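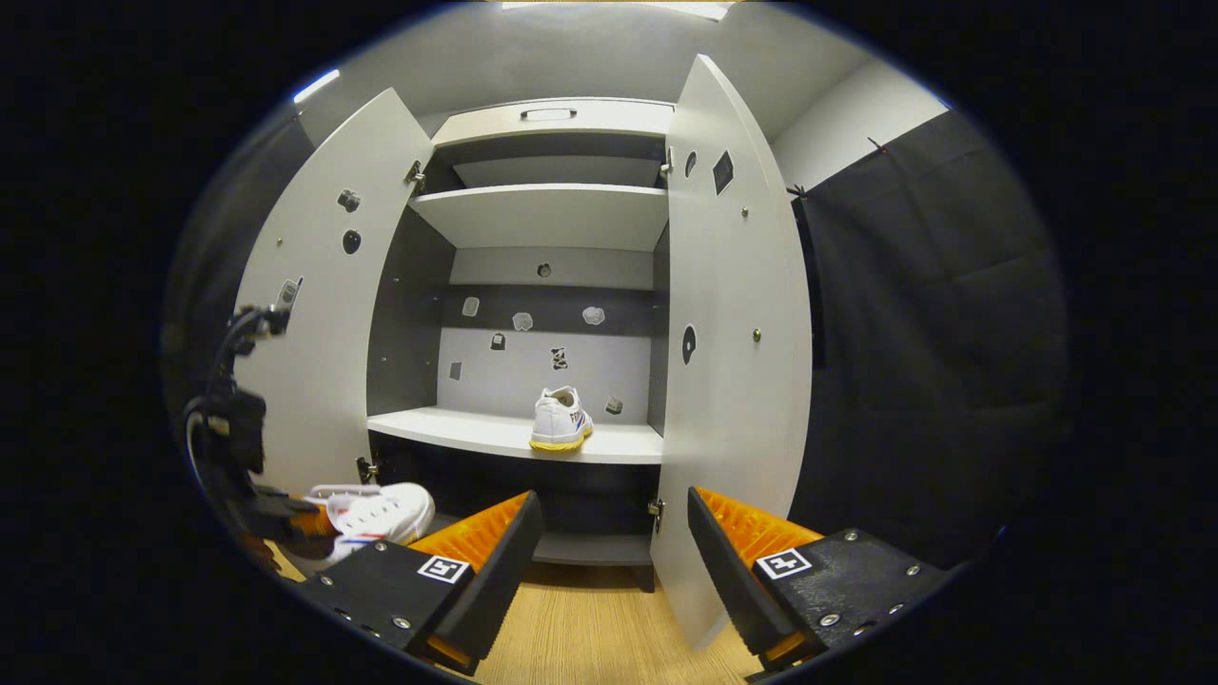 A reader going by Funel wrote in to ask whether you can get a musty smell out of an old cupboard without painting the inside, because she'd tried baking soda for a whole month and her sweaters still came out smelling like a church basement. Yes, you can! And poor baking soda gets asked to do far too much.

I learned my way around this after I hauled a secondhand linen cupboard home from Mirkdale one February and shut all my good towels in it the same evening. Big mistake. By the weekend the towels were worse than the cupboard.

What you need:
White vinegar
Dish soap
Two or three old cloths
A small fan
Fine sandpaper (only if you have bare wood)

Take everything out, shelves too if they lift off their pegs. Vacuum the corners and the back panel, then vacuum the back panel again – that's where the dust turns to felt. Wash every surface with warm water and a squirt of soap, and do the undersides of the shelves, which I skipped my first time and regretted.

Next, mix 200 ml of vinegar with the same amount of water. Wipe it on with a cloth you've wrung out hard. You want the surface damp, never dripping, especially along raw edges where the board can swell. Leave it for 60 minutes with the doors wide open, then wipe again with plain water.

Now set the fan in front and let it run for 2 days. I know, it's dull, and you'll be stepping over the cord the whole time. Do it anyway. If you've got bare wood that still smells after that, a light sanding usually takes care of it (wear a mask, please).

Before anything goes back in, do the towel test. Shut one clean, dry towel inside overnight and sniff it in the morning. If it smells, give the fan another day.

I like a bar of plain soap on the top shelf afterward. Mine's from the Engelhardt shop in Kostel, but any bar works – unwrap it and swap it out every 3 months.

Posted 9/9/19 in Laundry & Linens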